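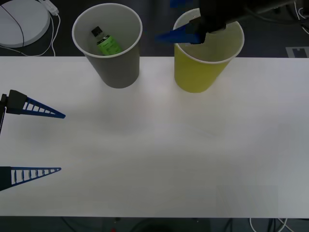 Paper Cups as Small-Parts Holders on a Work Table

Print this page | E-mail this page

Paper cups are suitable for holding small bottles, pens, tubes and loose hardware during a job. They are light, they stack, and they can be discarded when soiled with glue or oil. The following practice is used on the finishing bench at Galtum and applies equally to a kitchen counter.

Placement. Set the cups side by side along the far edge of the table. The middle and near side remain clear for work. Leave a hand's width between the cups and the drop.

Color. Assign one color per category and keep the assignment. We use gray for bottles and yellow for everything else. A plain matte white top makes both easy to find and does not throw glare from an overhead lamp.

Bottles. A bottle shorter than the cup will lie tilted against the wall. This is acceptable if the cap is tight and at the upper end. Turn the label toward the opening so it can be read without lifting the bottle out. Do not store solvent bottles this way; wax and plastic linings soften.

Stability. An empty cup tips easily. Put 3 large washers in the bottom, or fix the base with a loop of masking tape. Limit the load to 70 grams per cup. Above that, use a Savik steel tumbler or a jar.

Cleaning the top. Empty the cups before wiping. Use a damp cloth with a drop of dish soap, then a dry one. Stains that remain can be treated with baking soda paste left on for four minutes. Do not use abrasive pads on a matte surface, as they leave shiny patches.

Replacement. Discard a cup when the rim unrolls or the base feels soft.

Share (4) | Comments (3)

harahap_shop: Double-cup them. Two nested cups hold their shape far longer than one.

Enari: Does the tape loop leave residue on a painted top?

benchside: It did on mine after a week. Poster putty came off clean.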